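Kandex Plain White Cloth
Sold singly or in packs of 5

In stock. Item 562.

A square of white fabric, hemmed on all four sides. It has a fine crosshatched grid, no border and no cheerful saying about coffee. If you came looking for a cheerful saying about coffee, our gift section is large and we wish you well in it.

We have been selling this cloth longer than we have been selling most other things, and it has outlived two logos and a regrettable line of novelty aprons. People buy it for the kitchen, then it migrates. We hear of it under rising bread, over cheese, on top of sewing machines, around the good knives when somebody moves house, and once as the sail on a school project boat that went down with all hands.

What it's like

Light weight. It drapes well enough to cover a bowl without standing up at the corners like a paper hat, and it folds flat without needing to be talked into it. There is a loop on one corner for hanging. The loop is stitched through the hem, a change we made after Huia Sheehan, who handles our returns, put a box of loopless cloths on the buying desk and went to lunch.

The white is a plain white. It hasn't been brightened to that bluish shade that makes everything else in the kitchen look as if it needs washing. It will sit quietly on a pale counter or table and more or less vanish, so if you're prone to losing things, we also carry the Skarnska cloth in a red you could see from a passing airplane.

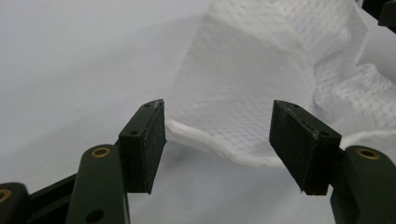

New cloths come with a little finish left over from the mill and won't soak up much on day one. Wash them before you judge them. Two washes is better, and by the fourth or fifth they are as good as they're going to get, a state they hold for years. We get a steady trickle of letters saying the cloth "doesn't absorb," and a smaller trickle a month later taking it back.

Washing

Hot water is fine. Bleach is fine now and then, but go easy, as it eats the cloth in the end. Skip the fabric softener altogether. It coats the threads and you'll be left with a very soft cloth that pushes water around the counter.

Tumble dry or line dry. It will shrink a bit in the first hot wash, mostly in one direction, so your square will become something a geometry teacher might argue with. We cut them slightly large to allow for this. Iron if you are the sort of person who irons dishcloths. We have met some of you and you seem happy.

Tea, turmeric and beets will leave a mark. Soak the cloth right away in cold water and you may get most of it out. Leave it in a heap until morning and you own a yellow cloth.

Folding

They arrive folded in quarters. For a drawer, fold in thirds the long way and then roll, and you'll fit a good many more in the same space. Kayode Okeke in our warehouse can do a full shelf in the time it takes the kettle to boil, and has asked us to stop timing him.

Packs

Single cloth: comes with a paper band.
Pack of 5: one band around the lot, no box.
Trade carton: 300 cloths, unbanded, for cafes, bakeries and people with very large families. Please write to us first, as the carton goes by freight and the driver won't carry it upstairs.

Questions we get

Is it lint free?
After washing, nearly. Before washing, not even slightly. Don't polish wine glasses with it on the first day unless you like them furry.

Can I dye it?
Yes, it takes dye well. Wash it hot first or the color will come out patchy. The hem thread is polyester and will stay white, a look some customers pay extra for elsewhere.

Is it the same as the Dovari cloth?
No. The Dovari is a looser weave, thinner and better for straining. This one will strain yogurt if you're patient. We wouldn't try it with jelly.

Can I send it back?
Unused, yes, any time. Used, we'd still like to hear what went wrong, but please describe it in words.

Reviews

189 customer reviews. The most recent, from Nov 22, 2019, reads in full: "It is a cloth." We've thought about it a good deal and have decided to take it as praise.

Also in this section

Skarnska red cloth
Dovari straining cloth
Ndung'u wall hook, single
Ndung'u wall hook, double (back in June)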